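# Relatório de visita técnica: cutelaria agrícola Markadier, Gredimside

No âmbito do programa de intercâmbio sobre ofícios e utensílios rurais, uma delegação da Associação Trudard deslocou-se em abril a Gredimside para visitar as instalações da cutelaria Markadier, fabricante de ferramentas de corte manual para a agricultura e a jardinagem. A visita decorreu entre as 9h30 e as 16h e foi coordenada, do lado da associação, por Solange Poirier, responsável pelo inventário de alfaias.

A delegação foi recebida na antiga casa da balança, hoje sala de reuniões, onde a direção apresentou a organização da empresa. A Markadier emprega 60 pessoas, distribuídas pela forja, pela têmpera, pelo afiamento e pela expedição. O catálogo atual compreende foices, foicinhas, podões, roçadeiras e tesouras de poda. As foices continuam a ser o produto mais antigo da casa e aquele que apresenta maior variação regional, tanto na curvatura da lâmina como na inclinação do cabo.

Seguiu-se a passagem pela forja. As lâminas são estampadas a quente a partir de tira de aço e corrigidas depois à mão, sobre bigorna. O mestre de oficina explicou que a correção manual se mantém nas lâminas mais curvas, nas quais a prensa deixa tensões que só se manifestam na têmpera. A delegação teve ocasião de comparar peças antes e depois dessa operação. Registou-se ainda a utilização de óleo, e não de água, no arrefecimento, prática adotada pela empresa há cinco anos.

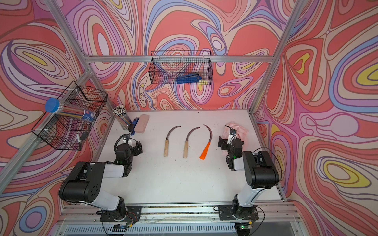 A questão dos cabos ocupou boa parte da manhã. Os clientes das zonas de cereal e de forragem continuam a pedir madeira, que aceita reparação no local e pode ser substituída pelo próprio utilizador. O plástico tem maior procura na jardinagem e entre os serviços municipais, que valorizam a cor viva por facilitar a localização da ferramenta na erva alta. Solange Poirier chamou a atenção para a falta de registos sobre os cabos tradicionais da região, raramente conservados quando a lâmina é substituída, e propôs que o inventário passe a incluir medições do encabadouro e do ângulo de fixação.

Durante a tarde, a delegação visitou o arquivo da empresa, instalado no piso superior. O livro de modelos mais completo, designado internamente por caderno Guo, atribui a cada forma um número de ordem. O modelo 2301, uma foice de lâmina estreita destinada ao corte de junco, suscitou particular interesse por corresponder a um exemplar da coleção da associação até agora sem proveniência identificada. A direção autorizou a consulta do caderno e a reprodução das páginas relevantes, mediante pedido escrito.

Da reunião final resultaram os seguintes compromissos:

- envio à associação de uma cópia das fichas relativas às foices de cabo curto;
- cedência temporária de três lâminas por encabar, para fins de estudo;
- acolhimento de um estágio na secção de afiamento, em condições a definir.

A Associação Trudard agradece à direção e ao pessoal da Markadier a disponibilidade demonstrada. As fichas de medição preenchidas durante a visita podem ser consultadas na secretaria, no horário habitual de atendimento.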